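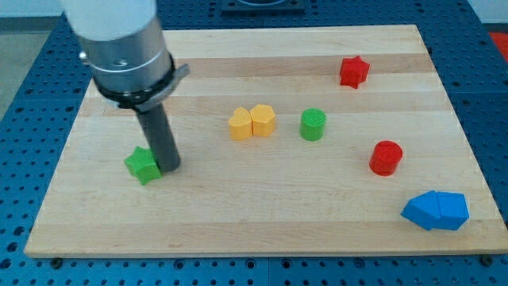
My uncle Robel Lencho died last week in Okdale. He was 78. The paper gave us a short notice and charged by the line, so I'm putting the rest of it here for people who knew him and couldn't get the whole story from four lines.

---

He was the second son in a farming family and the first one to leave. He came to Okdale at 24 to stay with a cousin for one winter. The cousin moved on in the spring and Robel kept the apartment.

---

His first job was washing trucks at the Stelgate yard. Then he drove one. Then he ran the dispatch desk, and that is the job most people remember him in. If you had a delivery go wrong in this county any time in those years, you probably talked to him on the phone.

---

He married Zewditu Endale in July, at the courthouse, on a Tuesday morning before his shift. They had planned a bigger party for later and never got to it. She said the money went into the furnace and she didn't regret it.

---

They had one daughter, Ebise Gashaw. She took her grandfather's name, and the notice in the paper got this wrong and printed Lencho. We've asked for a correction. She is his daughter and she was with him.

---

The notice also left out Dennis Mugo. Dennis lived with them from the time he was 15 and Robel signed his school forms, taught him to drive and stood up at his wedding. The form at the funeral home had no box for that. Please put him down as a son if you're keeping a record.

---

A few people have asked about the truck. It was a green pickup he bought used, with the unit number 3864 from some earlier owner still painted on the door. He never painted over it. Kids on Hustura Street called him by the number. Dennis has the truck now and it runs, mostly.

---

He retired from Stelgate at 61, earlier than he wanted, with a bad back. That first year was hard. He didn't like television and he had already fixed everything in the house that he knew how to fix.

---
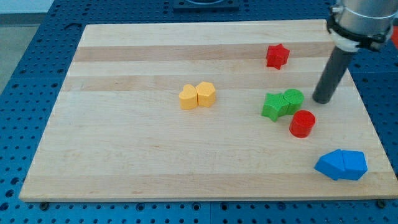 Woodworking came after that. A man from church was getting rid of a table saw, and Robel took it home and taught himself from library books. He made one thing, over and over. It was a cutting board like the one in this photo, maple strips glued up side by side, pale with a darker tan stripe running the long way. He put small rubber feet on the bottom of his too. He said a board without feet slides, and he'd tell you this every time he handed you one.

---

If you got married, bought a house or had a baby in Okdale, you got a board. He didn't sell them. A restaurant asked once and he gave them two and wouldn't take a check. They paid him in lunches until they closed.

---

Zewditu would like to know who has one. She isn't asking for any back. She never kept a list and she'd just like to hear where they went. You can reply here or leave a note with Ebise.

---

Someone asked how to care for the old ones. Mineral oil, wiped on with a rag, left overnight. Don't put it in the dishwasher. He would want me to say that twice.

---

His health. People have been kind and also curious. It was his heart. He'd had trouble with it since the fall and he knew what was coming. He was at home, in the front room, and it was early in the morning. That's all the family wants to say about it.

---

He was a careful man with money and a bad singer who sang in the choir anyway. He read the newspaper from the back page to the front. He held a grudge against the county over a drainage ditch and wrote them a letter every spring. I have copies of most of them and they are pretty good letters.

---

He didn't talk much about home until the last few years. Then he started telling Dennis things on drives, names of neighbors, what they grew, who owned which field. Dennis wrote some of it down when he got back to the house. We are typing it up. If you're family and want a copy, send me your email address.

---

He is survived by his wife, by Ebise and Dennis and their families, and by his sister, Zewditu Yilma. Yes, his wife and his sister have the same first name. At home they were Big Zewditu and Little Zewditu, and the sister is Big because she's older. She is an inch shorter.

---

He was preceded in death by his parents, his older brother, and an infant son. The son was not in the paper either. He is buried on the east side at Okdale and Robel will be next to him.

---

The service is Sat 14 February at 11 in the morning, at the Ambaye Hall on Hustura Street. Burial right after, then food back at the hall. The lot behind the building is small. Park along the street or at the school, which is leaving its gate open for us.

---

The service will be in two languages and there will be a printed sheet. It'll run long. Small children are welcome and there's a side room with a door if they need to get loud.

---

No flowers, please. She has allergies and he thought they were a waste. If you want to give something, the hall needs its back ramp rebuilt and he had already started pricing the lumber. Checks can be made out to Ambaye Hall with "ramp" on the memo line.

---

Correction to the post about his job: a former coworker tells me he washed trucks for two years before he drove, and that he also did the night gate for a while. I didn't know about the night gate. Thank you.

---

A couple of you have asked about rides from the bus station. Dennis is driving people on Saturday morning. Message him directly with your arrival time.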